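Section 3. Before You Order: Planning Your Gripper Kit Purchase

Read this section before you sign anything. It was put together by Shabnam Malik and Jawad Rana for sites moving to the Stunero hand-held gripper, and it assumes somebody has already shown you a very good demo.

3.1 Work out what you need

1. Write down the objects your operators will pick up. Go to the place where the work happens and look in the drawers. Do not copy the list from the brochure.

2. Mark every object that is thin, shiny or clear. Kendlow quotes grip performance on foam blocks and cardboard tubes. You probably do not own many foam blocks.

3. Ask for a trial unit and use it in your own room for at least 30 minutes per operator. A sales bench has nothing on it. A kitchen counter has bottles, cups, packets and a phone on it, and the operator has to work with all of that close by.

NOTE: Try flatware early. A narrow handle leaves very little surface for the pads, and this is where we would expect a cheap finger set to show its limits. 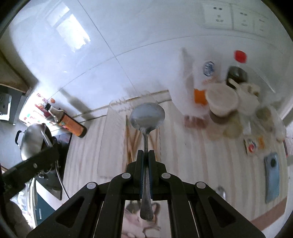
Figure 3-1. Gripper fingers with blue inner pads closed on a spoon handle.

4. Have the operator hold the object at several angles, then set it down in a tray or bowl. Record drops as well as successes. The trial form has a space for both, although the sample form we were sent only had one.

5. Repeat step 4 with a second operator. Violeta Ocampo and Wajid Durrani got quite different results from the same unit at Greltwood, and we would not trust a budget built on one pair of hands.

3.2 Set the budget

1. Start with the price of the kit. Our last quote was $641 per unit, without spare pads.

2. Add pads. A replacement set was quoted at $66. The supplier says one set lasts "a typical project" and would not say how long that is - plan on buying more than one.

3. Add shipping and the mounting bracket, quoted together at $135. Check whether the bracket is the one that fits your camera.

4. Add paid time for set-up, cleaning and re-training. This line is missing from the Bangash planning sheet, and it may well be your largest cost.

CAUTION: Do not accept a volume discount before the trial is finished. The discount does not cover returns.

CAUTION: "Compatible with all household objects" is a sales phrase. Ask for the tested list in writing, with sizes.

3.3 Sign-off

Send the trial form and the quote to Uzma Dhanial before the end of August. Orders with no drop record attached will be sent back. For pad replacement, see Section 5.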